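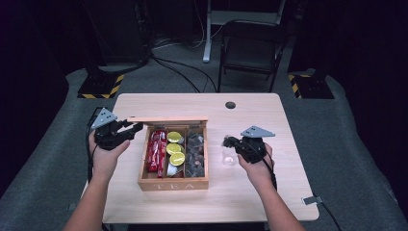 Posted by saltyknees in Offshore & Passagemaking, September

First real passage coming up and I can't stop thinking about it! We're taking a 12 meter cruising ketch from Flenberg down to Arriaga, nearly 3000 miles the way we plan to go, with four of us aboard. The question is watches. I've only ever done overnighters, where everybody just stays up too long and sleeps it off in the marina. Do you run fixed watches (same hours every night) or rotate them? And does anyone keep proper watches in daylight, or is it more relaxed once the sun is up? We have a windvane and an electric autopilot, so hand steering should be rare. Two of us are experienced, two are keen but green.

mizzen_and_on

Oh, you are going to love this. Fixed watches, every time! I've done it both ways and by day four on a fixed schedule your body just knows. I had the 3 a.m. to 6 a.m. slot all the way to Arriaga one year and by the end I was waking up before the alarm, kettle on, happy as anything (you get the sunrise too, and I would fight anyone for it).

With four people I'd do three hours on and nine off, all the way around the clock. It sounds like a lot of free time, but cooking, sail changes and fixing the head will eat it. Put your two green crew on either side of an experienced person so there's always someone fresh to ask at the handover. And write down what gets you out of your bunk: ship closer than so many miles, wind over 20 knots, anything that sounds wrong. Ours was taped over the chart table. New people hate waking the skipper, so tell them again and again that you want to be woken.

Daylight, yes, somebody is always on. We let people swap as long as both of them said so out loud.

Komex42

rotating is fairer. nobody wants midnight to 3 for three weeks. clip on before you leave the companionway

leewardly

Both work, but I'd add one thing, which is overlap. We stagger ours so that each person shares the first half of a watch with whoever is finishing and the second half with whoever comes next. You get company in the dark, and the new ones learn so fast! It does mean more hours on deck per person, so after the first week we dropped the overlap in settled weather and went back to singles.

Also check your battery use before you go. Our autopilot drew far more than I'd planned for in a following sea, and we ended up on the windvane for 97 percent of the trip. It was lovely and quiet, but it needs a bit of fiddling when the wind drops, so show everyone how to set it while you're still near Flenberg. Have a wonderful trip and please come back and tell us how it went!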